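Print this page | E-mail this page

Latix Support Log: Hodar desk heater trips the outlet strip
Status: Closed
Priority: Major
Opened by: Melahat Dağdelen, Zurunholm office

Problem as reported
The Hodar heater under the front desk cuts out after a while, and the printer and phone charger go down with it. The reset button on the strip brings everything back. It has happened every morning since the cold started in October.

8:40 a.m. Asked which devices share the strip. Answer: heater, printer, charger, desk lamp. Asked her to unplug the heater and leave the rest running.

11:15 a.m. No trips with the heater off. Printer ran a 200-page job without trouble.

11:30 a.m. Heater moved to the wall outlet by the window, on low. No trips. On high it ran nearly 2 hours and then shut itself off. The wall outlet stayed live, so this was the heater's own cutoff and a separate issue.

1:50 p.m. Asked her to check the intake grille on the back. Full of lint. Unplugged it, let it cool, vacuumed the grille. Ran on high until closing with no shutoff.

Next morning, 9:05 a.m. Heater still fine at the wall. Printer, charger and lamp still fine on the strip. The old strip feels loose at two of the outlets and the reset button sticks, so I have put in for a new one.

Cause
Heater was sharing a strip with office equipment. Lint on the intake was a second fault.

Fix
Heater stays on the wall outlet, with nothing else plugged in there. Clean the grille every 4 weeks while it is in use. Old strip goes in the e-waste bin when the new one is in. Please do not move it to the break room.

Comments (3)

mdagdelen: Working all week, thanks. Can we get a longer cord for the heater?

Latix Support: No extension cords on heaters, sorry. Move the desk closer if you can.

backoffice2: Same thing on our side with the coffee maker. Opening a new ticket.

We use cookies to keep you signed in. Accept | Settings 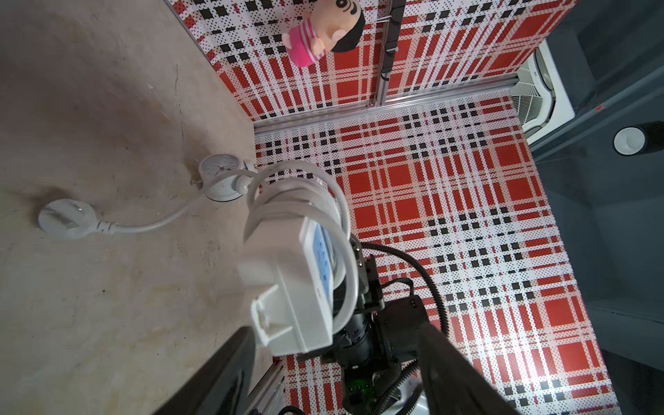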